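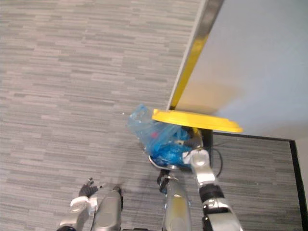 Según advierte Begoñe Soler, la bolsa debe retirarse antes de que el contenido alcance el borde, pues de lo contrario la tapa no asienta y el cierre se deforma con el uso. Esta indicación se incorpora a la presente edición del manual.

4.3 Colocación y sustitución de la bolsa

El procedimiento es aplicable a las papeleras Clukden con tapa suelta instaladas en despachos y salas enmoquetadas.

1. Levante la tapa sujetándola por el reborde y deposítela sobre una superficie limpia.
2. Reúna los extremos de la bolsa usada, anúdelos y extráigala en vertical.
3. Compruebe que no queden restos en el fondo del recipiente.
4. Despliegue la bolsa nueva e introdúzcala hasta la base.
5. Doble el sobrante hacia fuera, por encima del borde, dejando 51 mm de vuelta.
6. Coloque de nuevo la tapa y presione con suavidad.

Nota. Las bolsas translúcidas Volum permiten comprobar el contenido sin abrirlas. Se suministran en paquetes de 200 unidades; los pedidos se dirigirán a Anselmo Olmedo.

Precaución. No deposite objetos cortantes ni líquidos. No arrastre el recipiente sobre la moqueta; levántelo siempre para cambiarlo de lugar.

Para la limpieza de la tapa, véase el apartado 4.4.

Revisión: 01/05/2023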